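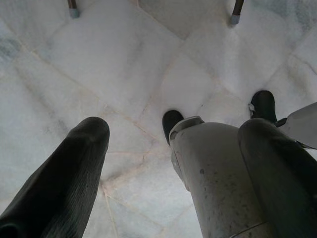

Wrist cam, marble floor, both grippers low.

Pinstead Robotics Club > Build and Training > Table clearing task, gripper sleeves

gearlash48
Putting this in its own thread so it stops eating the schedule thread. We have until the end of July to get the table clearing task ready for the Arkstead meet. Fork and plate are the two objects everyone has to handle. The plate is fine. The fork is where we lose points.

Last session we ran 20 fork attempts with the rubbery sleeves on the fingers and 15 of them counted. I would like to hear opinions on the sleeves before I order more material.

tapwrench
15 out of 20 is better than what we had with bare fingers. I say keep them and practice.

mothballs_r
I don't agree. The sleeves move. Every few runs I have to stop and pull them back up, and after that the tips don't line up the way they did before. We are training on one finger shape and testing on another. If you compare clips from the start and end of a session you can see the difference.

gearlash48
Which clips? Please post one.

mothballs_r
From the fork set:

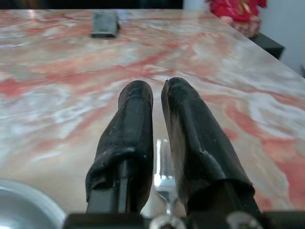 Fork between the fingers. Look at the folds in both sleeves.

Both sleeves are bunched up lower down and you can see bare plastic under the hem. The handle is also hard to see down by the mount. I'd like the policy to have a clear look at what it is picking up.

tapwrench
The tines are visible in that one. I don't see the problem. The tips are covered and the tips are what touch the fork.

mothballs_r
The tips are covered in that one, yes. I am talking about whether they are covered the same way every time.

quietsolder
I was on the Clavberg school team before I moved here. We used sleeves too and had the same argument. We ended up gluing the lower hem and leaving the tip alone. It held for the whole season, but changing a sleeve took most of an evening and you had to scrape the old glue off.

gearlash48
How thick was the sleeve material?

quietsolder
I don't remember. Thinner than a bike tube. I can ask.

Maes
New member, so correct me if this was covered. Do the rules allow glue on the fingers? The sheet I was given says "removable coverings only."

tapwrench
Good catch. That is in the Arkstead rules this year. Glue is out unless they answer otherwise.

quietsolder
Then a small zip tie at the hem. Keep the head on the outside so it doesn't hit the other finger when they close.

mothballs_r
I could live with a zip tie. I still want the old fork clips thrown out if we change the fingers.

gearlash48
We are not throwing out the clips. That was four sessions of work. We can tag them and train once with and once without, then compare.

mothballs_r
Fine, as long as the comparison really happens. Last time we said that about the lighting and it was dropped.

tapwrench
Separate question, are we keeping the floor clips? I know the task is on the table, but nearly half of my folder is floor.

gearlash48
Keep them in their own folder. Don't mix them with the fork runs. The floor is pale and the table is pink and red, and I don't want to guess what that does to training.

Maes
I can do the sorting if somebody gives me access to the drive.

gearlash48
Access sent. Zip ties are on my list. Next session starts at 4, bring your own laptop charger.

quietsolder
I'll be in by 4:15.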